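Kernach Rainfall Readings: README

Maintained by Palesa Mabuza and Declan Bloxham. Last revised March 5, 2018.

Kernach is a table of daily rainfall readings from 4 manual gauges in the Staniforth valley. It holds 1,117 rows, one per gauge per day, in a single comma-separated file. Days with no reading have no row.

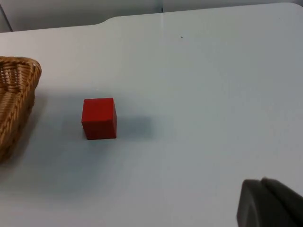 Columns are gauge_id, date, depth_mm, observer and flag. Depths are in millimeters to one decimal place. A trace is stored as 0.0 with flag T – do not treat it as a dry day. Flag M marks a total carried over more than one day.

Known problems

The Dremetti gauge was moved 400 meters uphill in March. Readings from before and after the move share one gauge_id and have not been adjusted. Three rows have a blank observer field. The paper sheets for these were checked by Elsie Whitlock and the depths are correct.

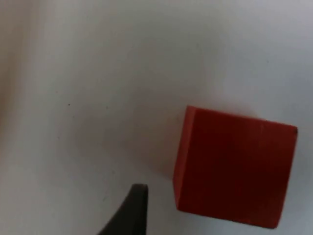 Reading time: 3 min

Loading

Read the date column as text first, then convert. Some spreadsheet programs swap day and month on import. Sort by gauge_id before computing running totals.

Corrections go to Leanne Pilkington, with the gauge_id and date of each row.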